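The 3,000 dollar benchtop

October 4, 2021

My brother-in-law Dirk rang in March to say he was getting a new kitchen and did I want to come along to the showroom. I went for the free coffee. I came home with a folder of brochures and a low opinion of the words "lifetime surface".

The saleswoman at Frerichs told us their sealed stone would never stain. I asked what the warranty covered. Quite a lot, she said, except for wine, citrus, vinegar, turmeric, hot pans and "acidic foods generally". So that's dinner ruled out, then.
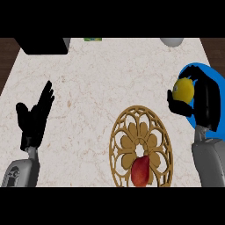
Dirk had already been sold on the sealer too, a little tin called Nenetti that you're meant to wipe on twice a year. I've had a laminate bench for most of my adult life and the only thing I wipe on it is a dishcloth. It has a burn mark near the stove and I couldn't tell you what colour it was meant to be.

I'm not against nice things. I just get suspicious when the price drops from 3,000 to 2,000 dollars because I've stood up and reached for my coat. What was the other thousand for?

He signed anyway. Delivery was meant to take six weeks and he's still cooking on a camp stove in the laundry. Gunther next door reckons he'll have it by Christmas. I've put five dollars on Easter.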